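Bench Arm Trials — Costs and Doubts
Posted 6/18/21

We have been asked to say whether a second arm belongs in next year's budget. Dreno and Jasine have both quoted, and both quotes look cheerful until you read the back page. The gallery is meant to go with the spreadsheet, for anyone who has only seen the brochures.

My own view, for what it's worth, is that the arm is the cheap part. Printed plates, boxes, rails, markers, cabling and the hours spent lining it all up were left out of the February estimate entirely.
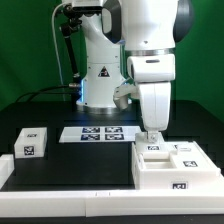

Should we lease first or buy outright?

Lease, for 7 months at most, and only if Ultell puts the return terms in writing. The buy-out price climbs after that and we'd be paying twice for the same machine.

Lid and box task, green backdrop up. The gripper has its tip on the lid piece. Every box like this wants its markers fitted, and somebody's afternoon goes with it. Jasine's quote says "fixtures by customer" — four syllables of small print that I'd like priced before we sign.

Still to be settled: Jakubowski wants 200 cycles a day as the planning figure. I would put 100 in the sheet and be pleased if we beat it. The sales figure of 152 came from a demo with one part and no changeovers, so I have left it out.

Spare gripper fingers are on a separate line. Please don't merge them back into "sundries" again.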